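Steline overgrip tape, two months of use in a badminton club
Posted November 2018 by Maarja Lepik

I play badminton two evenings a week at the sports hall in Skiridside, and I sweat in the hands very much. I say this first so you understand what kind of buyer I am. If your hands stay dry, you can probably use any grip and be happy, and then this review is maybe not so useful for you.

The Steline overgrip is a thin tape that you wrap over the grip that is already on the racket. I bought one roll of the long kind, which you cut yourself, from the Budlow sports shop. They had it in white, black, dark blue and a strong pink. I took the blue for me, and my brother Kristaps took another roll in black.

First impression

The tape comes with a thin plastic film on the sticky face, and you must pull this off before you start. On my roll the film did not come off in one piece. It tore many times and stayed in small bits, and I spent more time with my fingernail than with the wrapping. Kristaps had the same trouble with his.

When the film is off, the surface feels a bit like rubber and is quite tacky. It has almost no smell, which I liked. My old grips had a smell of glue that stayed in the racket bag for weeks.

Wrapping

I am right-handed and I start from the bottom of the handle. The tape stretches well. If you pull too hard it becomes so thin that you feel the edges of the handle through it, and some players want exactly this. I like a thicker handle, so I pull only a little and let each turn cover a third of the one before.

The finishing strip that comes with the roll is poor. The glue is weak and mine opened on the first evening. I used normal electrical tape instead and it has not moved. For a product at this price I would expect a better strip.

How it plays

The first two weeks were very good. I could hold the racket loosely and it did not turn in my hand, also on hard smashes. For net shots, where I change the grip quickly between forehand and backhand, it was even a little too sticky. My thumb did not slide as I wanted. After some games this became better by itself.

In the third week the place under my forefinger became smooth and shiny, and from then I needed to dry my hand on my shorts between the points. I changed the tape in the fifth week. Before, I used the Paju towel grip, and this one lasted longer for me, but it is thick and it gets heavy with sweat. My friend Dalia Urbonaitė plays with much drier hands than mine and she still has her first Steline on the racket. It looks dirty but she says it holds well.

Washing does not help, by the way. I tried to wipe the used tape with a wet cloth and mild soap. It looked cleaner, but the tacky feeling did not come back.

Colour

The dark blue gave some colour to my palm in the first evening. It went away with soap. Kristaps says that the black did nothing to him. On the racket the blue became grey in the places where I hold it most. If you care about how the handle looks, I think a bright colour is nicer, because you find your racket quickly when ten of them lie on the same bench.
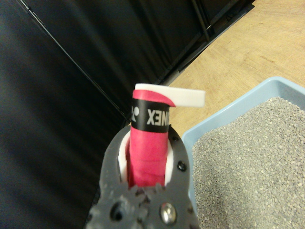 Good and less good

Good: strong hold in the first weeks, very little smell, easy to stretch, many wraps from one roll.

Less good: the film tears, the finishing strip does not stick, and with wet hands you will change it every month or so.

Would I buy it again?

Yes, but I will look for a shop that sells it without the finishing strip, if such a thing exists. In January our club has its winter tournament, and I plan to put on a fresh tape two days before it, so that the first stickiness is a little gone when I play. For doubles, where everything at the net is fast, I would not put it on the same day.

If somebody has tried the perforated version from the same maker, please write in the comments how long it stays dry.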